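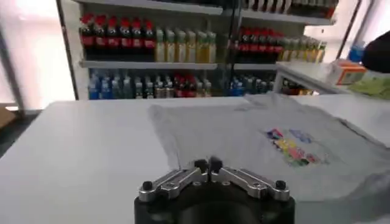 Wollano finally put out its new house rules for shared robot benches, and I've read the whole thing twice so you don't have to (well, you should, but I know you won't). It's only 4 pages! The part I like best is the one on soft goods. Anybody who has tried to get a gripper to pick up a T-shirt knows the trouble: a bit of wrinkle here, an edge folded over there, and a light gray shirt on a white table doesn't give the software a whole lot to go on apart from the colorful print. So the rules now say you write down how the cloth was laid before each run, wrinkles and all, and you don't get to smooth it out halfway through and call it the same run.

The other big change is about fingers. Bare metal fingertips have to be checked for burrs at the start of every shift, and the check goes in the log with your initials. Nadhirah Kwok, who wrote most of the text, told me they went back through 3,491 logged runs and found 215 with no finger check at all. Ouch. I'm pretty sure a couple of those were mine.

There's also a line on keeping the stop button within reach of whoever is running the bench, which I thought we all did already, but fine, now it's in writing. Mellum is taking on the same rules, and Letent wants two more weeks to look over the logging part.

The rules kick in this September. If you have gripes, send them to Nadhirah before then, and please put the section number in your note, she's got a pile of them already.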